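Hunstead and Cimudthorpe First Responders
Your questions answered

Page last checked 5/16/25

We get stopped outside the shop a good deal, and we love it, but the same few things do come up again and again, so we have tried to put the answers down in one place. If yours is missing, there is an address at the bottom and we will do our best.

Who are you, exactly?

We are local people trained by the ambulance service to go to certain 999 calls near our homes and look after the patient until the ambulance gets here. We carry oxygen, a defibrillator, dressings, a blood pressure cuff and rather more pairs of gloves than will fit in the bag. We don't replace the ambulance and we never will. When we are sent, one has been asked for as well, and we are simply the ones who happen to live round the corner.

How do I get hold of you in an emergency?

You ring 999 and ask for the ambulance service, just as you would anywhere else. Please, please don't ring one of us at home, even if you know us well and can see the light on! The person whose number you have may be off duty, or in the bath, or in Kutham doing the big shop, and you will have lost minutes that matter. The control room can see who is booked on and will send us if we are the right people to send.

What sort of calls do you go to?

Chest pains, breathing trouble, fits, strokes, people who have collapsed, and quite a lot of falls. Last year we were sent to 821 calls between us, and falls made up a bigger share than any of us had expected. We are not sent to road collisions as a matter of course, although now and then control will ask us to attend one if the road has been made safe and we are close by. We don't go to anything where there is violence or a threat of it. Those calls go to the police and the ambulance crews.

How much ground do you cover?

Hunstead, Cimudthorpe, the farms along Fakir Lane and the new houses as far as the Kutham turning. It comes to almost 70 square miles, and if you have ever been stuck behind a tractor on the hill you will know how long a mile can be.

Do you have blue lights?

No, and we get asked this more than anything. We drive our own cars, or the one shared car when it isn't at the garage, and we keep to the speed limit like everybody else. If it says 30 through the village then we do 30. We have no right to jump the lights at the bridge or to ask you to pull over. If you see someone in a green jacket waiting patiently at the roadworks, that may very well be one of us on the way to a call, and a friendly wave through is always appreciated — but only if it is safe for you to do it.

I've rung 999 and been told a responder is coming. What should I do?

Stay on the line for as long as the call handler wants you to, and do as they ask. If there is a second person in the house, send them to the gate, and at night put on every outside light you have. Shut the dog in another room, even the soft old one who loves visitors. Find any tablets the patient takes and put them somewhere handy, boxes and all. Unlock the front door. After that, sit with the patient and talk to them, which does more good than people think.

House names are lovely and we wouldn't be without them, but a name carved on a slate behind a hydrangea can't be read from a car in the dark. A number on the gatepost, in a colour that stands out, is worth an afternoon of anybody's time. If your drive is shared, or the sat nav always sends deliveries to the wrong side of the beck, tell the call handler so.

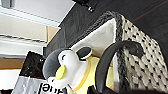 Kavinda Ranasinghe wrote in to ask whether she ought to have driven her father straight to hospital in February when he had pains in his chest, seeing that the car was already warm and the roads were clear. She had waited for us in the end, and had been wondering about it ever since.

We were very glad she asked, and our answer was that she did the right thing. It feels terribly slow to stand in a hallway when there is a car outside. But if someone's heart stops on the Kutham road, the driver is on their own in a lay-by with no defibrillator, and quite possibly no phone signal either. At home there is help on the way and the call handler is in your ear. If they tell you to make your own way in, then by all means go, and otherwise stay put.

Where are the public defibrillators?

There are four. One is on the wall of Hunstead village hall, one is by the pub in Cimudthorpe, one is in the old phone box at the top of Fakir Lane and the newest is outside the primary school. The cabinets at the hall and the school are locked, and the call handler will give you the code. The other two just open. You don't need any training to use one. It talks to you in a clear voice and it will not give a shock to somebody who doesn't need it.

If you have had to take one out, or you notice that a cabinet door is swinging or the little light has gone off, do let us know that same day.

Can I join?

We would be delighted! You need to be 18 or over, hold a driving licence, be reasonably fit (there is kneeling, and there are stairs) and be willing to have the usual background checks. The training is spread over several evenings and a couple of long days, and there is a refresher every so often after that. Most of us book on for a few hours a week, some while working from home and some overnight. You may hear nothing at all for a fortnight and then go out twice before breakfast.

Will you tell anyone you came to my house?

No. We know that this worries people in a small place, and we quite understand why. Whatever we see or hear on a call stays with us and the ambulance crew. If we meet you in the post office the week after, we will say good morning and leave it to you whether to mention it.

How can I ask something else?

Drop a note through the letterbox at Hunstead village hall, marked for the responders, and one of us will come back to you within a week or so.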